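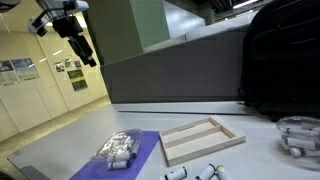

Mehrweg auf dem langen Weg

In Galville gibt es einen Supermarkt, eine Apotheke und seit 35 Jahren denselben Wochenmarkt. Wer dort Beeren kauft, bekommt sie meist in durchsichtigen Schalen mit Klappdeckel. Im Juli gehen an guten Tagen 500 davon über die Tische.

Ataahua Sheehan verkauft Obst und hat lange nach Ersatz gesucht. Pappe weichte durch, Körbe aus Span waren den Kunden zu teuer. »Der Deckel ist das Problem«, sagt sie. »Ohne Deckel kippt im Auto alles um.«

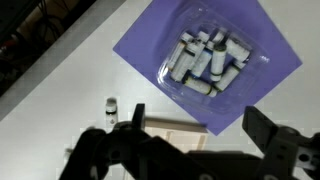 Foto: Redaktion

Also blieb sie beim Kunststoff und führte ein Pfand ein. Rund 80 Prozent der Schalen kommen inzwischen zurück, viele erst nach Wochen. Zu Hause liegen darin Knöpfe, Schrauben oder Samentüten. Gespült wird bei Noven in Lonby, sieben Kilometer entfernt, immer am frühen Morgen.

Billiger ist das nicht. Der Transport kostet, und jede Schale mit Riss im Scharnier fällt aus – davon gibt es im Winter mehr als im Sommer. Die Gärtnerei Mahuika will trotzdem im nächsten Jahr mitmachen. Über die Höhe des Pfands wird noch verhandelt.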